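Why Do Old Books Smell?

Open an old book, put your nose near the page, and breathe in. Many old books smell sweet and a little dusty. New books smell different.
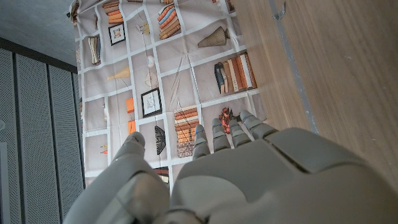
Iason Tsakiris wrote to us that his grandmother's cookbook smells like vanilla, even on the pages with no cake recipes, and he wanted to know if someone had spilled something on it. It is a good question. The vanilla smell can come from the paper itself.

What is paper made of?

Most paper is made from wood. Wood is full of tiny fibers. The main part of each fiber is called cellulose (say SELL-you-lohs). Another part is called lignin (say LIG-nin). Lignin is the stuff that makes a tree stiff enough to stand up.

To make paper, a mill turns wood into a wet mush called pulp. The pulp is spread out thin on a screen, pressed, and dried. Some kinds of paper have most of the lignin taken out first. Cheap paper, like newspaper, often keeps a lot of it.

What happens as a book gets old?

Paper changes very slowly. Oxygen in the air, light, heat, and damp all help to break down the cellulose and the lignin. When they break down, they make new chemicals. Some of these float off the page into the air, and that is what your nose picks up.

One of them is vanillin. Vanillin is also found in vanilla beans. Others smell like almonds, grass, or vinegar. The mix is different from book to book, depending on the paper, the ink, the glue, and where the book was kept. A book from a damp basement may smell musty, and that can mean mold is growing on it.

Why do the pages turn yellow?

Lignin gets darker when air and light reach it. Leave a newspaper on a sunny windowsill in July and you may see it turn yellow in a few days. A book on a shelf yellows too, but much more slowly. Look at the edges of the pages. They are often darker than the middle, where less air gets in.

Were books always made this way?

No. Paper in Europe was made from old rags for hundreds of years. The rags were cotton or linen, which have very little lignin. Some rag paper that is older than your great-great-grandparents is still pale and strong. In the 1800s people needed more paper than the rags could make, so mills switched to wood.

The town library in Stalau has 4,000 old books in its back room. The oldest ones there are rag paper, and they are in better shape than many of the storybooks printed much later.

Try it yourself

You will need:
One sheet of newspaper
One sheet of white printer paper
A dark folder
Scissors

Cut each sheet in half. Put one half of each in the folder and close it. Put the other halves side by side on a sunny windowsill. Wait 10 days, then lay all four pieces next to each other. Which one changed the most? Smell them too.

Words to know

Cellulose: the main part of plant fibers
Lignin: the part of wood that makes it stiff
Pulp: wet, mushy fibers used to make paper
Vanillin: a chemical that smells like vanilla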